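Zerneo Bench Kit for PC Assembly Demos
by Drurnier

In stock, ships from our Grornthorpe shop
Part no. ZB-174

A ready-to-run bench setup for recording teleoperated demonstrations of desktop computer work. CPU in, CPU out, memory in, memory out. You bring the arm and the operator, we supply the fixture, the wrist camera mount, the side camera mount and the recording software. Made for teams training manipulation policies who don't want to spend the spring cutting brackets.

What it's for

Fine insertion work. Small parts, tight slots, bad sight lines, lots of metal throwing glare around. If your policy has only ever seen blocks and cups it will fall apart the first time it has to hold a processor by the edges over an open socket. So the kit is set up for that from the start. Two-finger parallel grippers work best, narrow fingers, flat tips. Wrist camera looks along the fingers so the part and the target are both in view on the approach.

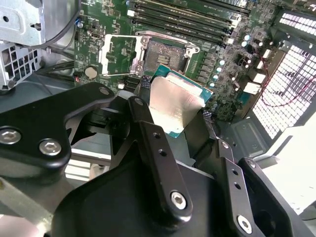 Seating a CPU is the hardest task in the set and the one most customers ask about first. Plan on practise time before you keep any episodes. Our own operators do 40 throwaway runs before we save one. Use a scrap board to begin with, socket pins bend easy and a bent socket means the board is done.

Tasks in the starter set

Processor pick and place, load plate open
Load plate and lever, open and close
Memory module from fixture to slot
Memory module from slot back to fixture
Touch-off on marked board points (good for calibration checks)

Each task comes with a written start state, an end state and a short list of what counts as a failed episode. Keep the failed ones. Label them and keep them — the software has a key for it.

The fixture

Flat 3D-printed plate, gray, with blocks and slots for small parts. Sits on the table next to the case. Memory goes in the low slots lying flat. Print files are included, so when you crack a post (you will) just print another. Clamp it down. Do not tape it, tape creeps and after a day of runs your start positions have drifted and you wont notice till training.
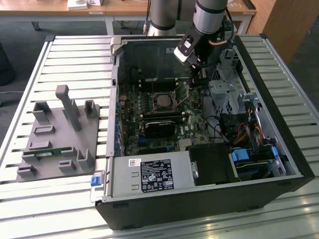 Lay the tower on its side with the panel off. Stock office desktops are fine and cheap used, which matters as you go through a few. Vary them. Different boards, different cable routing, different positions on the table. Shift the case a little every ten episodes or so, the software will remind you.

Slatted aluminum tables are what we build on here and the clamps in the box are sized for that. Solid tops need the Imhof adapter plate, sold seperately.

Cameras

2 views minimum. One fixed, beside or above the table, wide enough to take in the fixture and the whole case. One at the wrist. Lock exposure on both before you start. Auto exposure hunts every time the gripper passes over bare metal and you end up with flicker in half the data.

Wrist mount is stiff and light. Re-check the bolts at the start of every session. If the wrist view moves relative to the fingers, even slightly, recalibrate. Touch the closed tips to a known point on the board and compare with the saved reference.

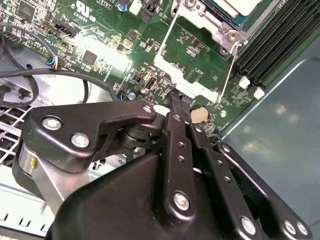
Pick points that are easy to find again. Near a header or a standoff is good. Unplug the machine and let it sit before any of this, leave the power cord in another room. Cables are worth leaving in, most real cases have them hanging around and the policy should see them.

Recording software

Start, stop, keep, discard, flag. Pedal or keyboard. Both camera streams plus joint positions and gripper opening, all on one clock. Exports to the common open formats. Sample set of 503 episodes included so you can check your loader before collecting anything of your own.

In the box

Fixture plate, printed
Print files on USB stick
Wrist camera mount and bolts
Side camera mount with arm
Table clamps
Foot pedal
Software license, one bench
Task cards, laminated

Not in the box: arm, gripper, cameras, table, computers to work on.

Common questions we get

Left-handed operators — yes, mirror the layout, the plate works either way round.

Will it fit server boards? Board yes, rack chassis no. Larger plate is planned for May.

Can we get just the plate? Yes, ask for the Zerneo plate only. Same print files.

Returns

Unused kits, original packing. Opened software licenses can't come back. Printed parts that arrive broken get replaced free, send us a photo and your order number.

Ordering

Purchase orders accepted. Orders in by 2 p.m. leave Grornthorpe the same day. For more than one bench, ask Drurnier for a quote first, shipping works out cheaper on a pallet.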